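Fivthorpe Public Library
The reading room on the second level is being put back in order this month. This thread sets out what is changing, how the shelves will be arranged, and what patrons should know before visiting. 1/9

Fivthorpe Public Library
The work follows a review by Gisela Lammers, Head of Collections. It found that books on study skills, teaching and adult education had been kept in 5 separate places. They will now be shelved together in the wooden bookcases along the Ostermann Street side of the building. 2/9

Fivthorpe Public Library
The combined section will hold 4000 volumes. Titles remain under their present call numbers, and no book is being withdrawn as part of the move. Items that need a new spine label will be out of circulation for 2 working days and will show in the catalog as "In Process." 3/9

Fivthorpe Public Library
Books are to stand upright, with the lower edge resting flat on the shelf. Oversized volumes will go on the bottom row. Patrons who take a book down to look at it are asked to leave it on the nearest cart. Staff will return it to its place. 4/9

Fivthorpe Public Library
From the reading room: a light blue book with "LEARNING" in large yellow-gold capitals, upright in a narrow gap between wooden panels, and the grain of one of the wooden tabletops. 5/9 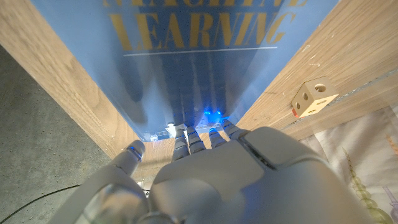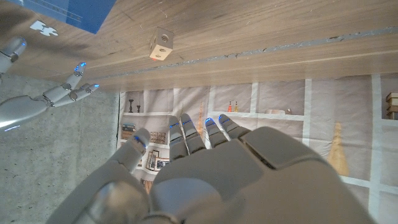
Fivthorpe Public Library
TABLES AND SEATING
The wooden tables will stay in the reading room. A survey of the furniture recorded light scratches on the surfaces and wear along the edges. Refinishing is planned for January, one table at a time, so that most seats can remain in use. Felt pads for laptops and other equipment may be borrowed from the desk at no charge. Food is not permitted at the tables. Drinks must have a lid. 6/9

Fivthorpe Public Library
HOLDS AND RETURNS
Holds on titles in the combined section will be filled in the usual order. There are 73 requests pending at present. Patrons will receive a notice by email or text when an item is ready, and the pickup period will be extended by 2 days for the length of the move. Returns may be left in the lobby drop box at any hour. Please do not place returned books directly on the reading room shelves. 7/9

Fivthorpe Public Library
ACCESS
The elevator and the Ostermann Street entrance will remain open during regular hours. Study rooms can be reserved through the Nendum booking page or by telephone. Patrons who cannot reach a shelf, or who need a title brought to the first floor, may ask at any service desk. Requests made before 3 p.m. will be filled the same day. 8/9

Fivthorpe Public Library
Questions about the shelving plan may be sent to Afonso Salgado, Public Services Manager, by means of the contact form on the library's website. A printed floor guide is available in the lobby and at the Jollau branch. Large-print copies are kept behind the desk at both locations. 9/9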